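# balo-grasp-filter

Grasp candidate filtering and ranking for parallel grippers picking out of open bins. This package sits between the perception node and the motion planner in the Voliline stack. It takes a segmented point cloud and a list of raw grasp candidates, throws out the ones the arm can't reach or that would hit a container wall, and returns the rest in ranked order.

It does not do segmentation and it does not plan motions. If you need those, look at the related packages at the end.

## Status

In daily use on our two-crate transfer cells. The Python API is stable. The config format changed in February and old files need to be converted with `tools/convert_config.py` before they will load.

## Install

Python 3.9 or newer. From the repo root:

 pip install -r requirements.txt
 pip install -e .

The collision checker is a small C++ extension and gets built during the second step. If the build fails on a missing header, install the Eigen development package for your system and run it again.

## Basic use

 from balo_filter import GraspFilter

 gf = GraspFilter("config/cell.yaml")
 ranked = gf.run(cloud, labels, candidates)

`cloud` is an N x 3 array in the cell base coordinates, in meters. `labels` holds one integer per point, with 0 for background. `candidates` is whatever your grasp sampler gives you, as long as each entry has a pose, an opening width and a score.

`run` returns a new list and leaves the input alone. An empty list means every candidate was rejected. Call `gf.report()` to see how many went out at each stage.

## How the filter works

Stages run in this order, cheapest first:

1. Width check. Drops anything wider than the gripper opening in the config.
2. Approach angle. Drops approaches too far off vertical. The default limit is loose, so tighten it if your bins are deep.
3. Wall check. Tests the gripper housing against the container model.
4. Reach check. Runs a quick inverse kinematics call, capped at 450 candidates per cycle.
5. Neighbor check. Lowers the score of grasps where a finger would land on a different object.

The neighbor check only lowers scores. It used to reject outright, and with overlapping items that often left nothing to pick. You can get the old behavior back with `neighbor_mode: hard`.

## Container models

Each container in the cell needs an entry with its inner size, wall thickness and rim height. Measure the rim at its widest point. A thick rolled rim takes up more room than the wall under it, and the housing is what hits it, usually before the fingers are anywhere near the item.

Containers that stand rim to rim should be entered separately. Merging them into one box hides the wall in the middle, and the planner will then happily send the arm through it. 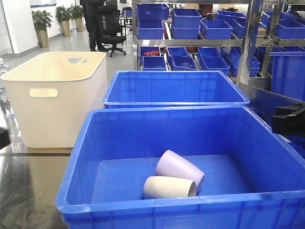 Cups are the hardest common item for this filter. A cup on its side has two sensible grasps, across the body or with one finger inside the open rim, and the sampler tends to score the rim grasp too high. Set `prefer_body: true` for cup-like items. When one cup partly covers another, take the upper one first – `order: top_down` does this, using the highest visible points of each label.

Matching colors are the other thing to watch. If the items and the crate are close in color, check the segmentation output before you start changing settings here.

## Test data

The regression set has 3281 labeled clouds, stored in `data/regress` through Git LFS. Each one comes with raw candidates and the expected ranking. Run it with:

 pytest tests/regress

A full run takes roughly two minutes on a desktop machine. Small ranking differences between CPUs are normal, and the tests allow for swaps between neighbors whose scores are nearly tied.

## Known problems

- Clear items have holes in their clouds, and the width check passes grasps it shouldn't.
- Tilted containers are treated as level. Add the tilt to the container pose by hand.
- `report()` counts are reset by each call to `run`, including calls that raise an error.
- Reloading the config while a cycle is running can crash the extension.

## License

MIT. See `LICENSE`.

Related packages

blondal-segment – instance segmentation for bin scenes
stengate-planner – short-path motion planning for transfer cells
voliline-calib – camera to base calibration
Blöndal label viewer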